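Lodeo upholstered bed, full review after one winter

So I've had the Lodeo since January and I keep getting asked about it, mostly by people who have seen the price and want to know what the catch is. I paid 460 for the frame, delivery on top, and there are a couple of catches, but I'd buy it again.

Let's start with the headboard, the thing everyone falls for in the shop. It's dark gray, padded, and soft enough to lean on with a laptop through a whole evening. I was coming from bare metal bars, so you can imagine! Gray hides everything too. I've gone over it with the brush end of the vacuum maybe twice and it still looks fine to me. My one gripe is that the padding is firmer toward the top, right where my head goes, so I end up sliding down and using a pillow anyway.

Putting it together took me an evening by myself. The leaflet has 11 steps and step six is a lie (the side rails go on before the center bar, whatever the drawing tells you). There's a bag of 61 bolts and washers, all in together, and I sorted them into cereal bowls before I started. Do that. I didn't the first time, with my old Penddale, and I was finding washers under the rug for a year.

The sheet is from Grellusell, the off-white one, and I'm much less in love with it. It rumples if you so much as put a shirt down to fold. I smooth it every morning, and by the time I've sorted the laundry it looks like I slept there all day.
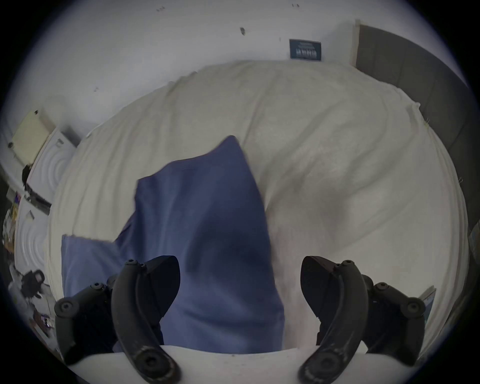 Krisztina Vass wrote in to say she has the same sheet and gave up ironing it after a month. She pulls it out of the dryer while it's still a bit damp, gets it straight onto the mattress and lets it finish there with the window open. Her other tip was to go one size down, which she swears keeps it tighter at the corners.

I've tried the damp thing since and it helps, a bit. The size thing I'm scared of, I've popped too many fitted corners off at three in the morning. If you do go for this sheet, get the cream or the off-white, they're close enough that you can mix them, and skip the dark colors unless you enjoy lint. It's lovely against the skin, I'll give it that.

Back to the bed. Height is the part I got wrong. I measured for storage boxes and forgot about my knees, and it sits lower than I'm used to, so folding clothes on it means bending more than I'd like. I do about 15 minutes of that after every wash, sweaters mostly, and I feel it in my back. 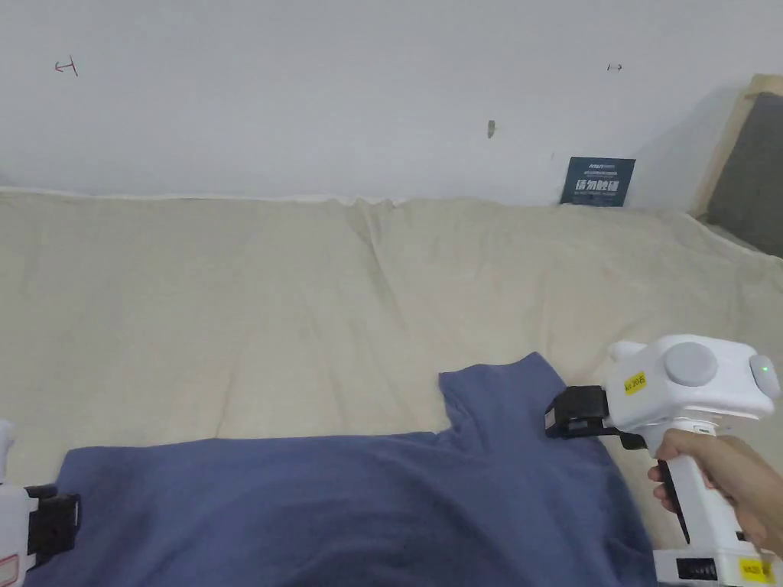
Squeaks: none for the first few weeks, then one on the left side when I turned over. I tightened two bolts and it went away. The Sopacua I tried at my sister's place squeaked from the first night, so I'm calling that a win.

Would I recommend it? If you read or work in bed, yes, the headboard is worth it. If you're tall or your back complains, go and sit on one first, and bring the shoes you normally wear.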